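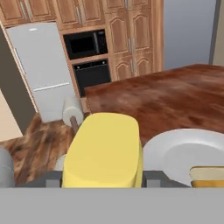 Limance wrote:
> The quote from Plosell covers the two-finger gripper and one spare
> set of fingers. Do we need the spare set this year, or can it wait
> until January?

I would keep it in. Ordered alone, the fingers take 69 days – too long if a pair wears out in the middle of the kitchen tasks.

What I would cut is the second arm. We have 126 simulated kitchen runs left to do, and none of them need hardware. That frees up roughly 3000 for the bench and the safety stop.

Cirnari wants the order form by Wednesday.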